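Der Löffel braucht einen Platz

Seit vier Jahren wohne ich in Deutschland, und ich habe in dieser Zeit viele Küchen gesehen. Es gibt in ihnen fast alles: Eierschneider, Geräte für Avocado, eine Zange nur für Spargel. Aber wenn man Kaffee bekommt und umgerührt hat, sitzt man da mit dem nassen Löffel in der Hand und weiß nicht wohin.

Manche Leute lassen ihn in der Tasse stehen. Mein Kollege Berhanu Kumsa macht es so und hält beim Trinken den Stiel mit dem Zeigefinger fest. Er sagt, man gewöhnt sich. Ich habe es eine Woche probiert und ich habe mich nicht gewöhnt. Andere legen ihn auf die Serviette, die dann am Löffel klebt, oder direkt auf den Tisch, wo ein kleiner brauner See entsteht. Früher war das Problem gelöst, denn jede Tasse hatte eine Untertasse. Dann kamen die großen Becher, und die Untertasse ist still verschwunden.

Ich bin der Meinung, dass man sie nicht zurückholen muss. Sie nimmt im Schrank viel Raum, sie klappert, und unter einem schweren Becher sieht sie aus wie ein zu kleiner Hut. Was mir fehlt, ist nur der Platz für den Löffel, und dafür genügt sehr wenig.

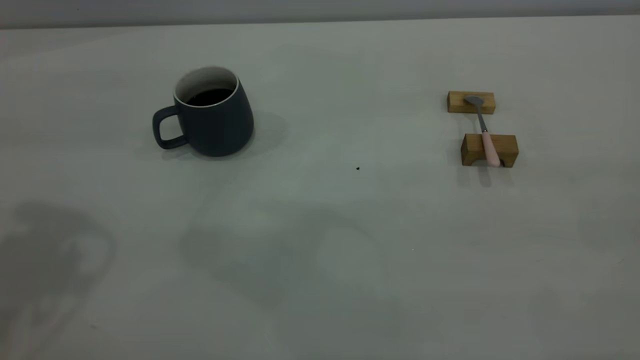 Zwei Stücke Holz sind für mich schon genug. Piroska Medve, bei der ich in meinem ersten Winter zur Untermiete wohnte, hatte neben dem Herd eine Ablage aus Porzellan in Form von einem Fisch. In den Schuppen vom Fisch trocknete der Kaffee fest, und man musste ihn mit der Zahnbürste putzen. Ein Klotz hat keine Schuppen. Man wischt ihn ab und stellt ihn wieder hin.

Natürlich kenne ich den Einwand, dass Holz Flecken bekommt. Das stimmt. Meine eigene Ablage hat nach sieben Monaten einen dunklen Streifen, genau dort, wo der Löffel liegt. Clodagh Hegarty findet das unappetitlich und möchte, dass ich sie abschleife. Ich möchte es nicht. Ein Schneidebrett hat auch Spuren, und niemand von meinen Gästen hat sich je über ein Schneidebrett beschwert.

Schwerer finde ich den anderen Einwand: dass schon wieder ein Ding auf dem Tisch steht. Ich räume selbst gern leer, und auf meinem Küchentisch darf über Nacht nichts bleiben. Trotzdem mache ich hier eine Ausnahme. Im Café Ferkomik, wo ich oft am Nachmittag sitze, bekommt man den Becher auf einem Tablett mit Keks, Glas Wasser, Zuckerdose und Werbekarte. Für den Löffel ist dort kein Platz vorgesehen. Ich lege ihn immer auf die Werbekarte.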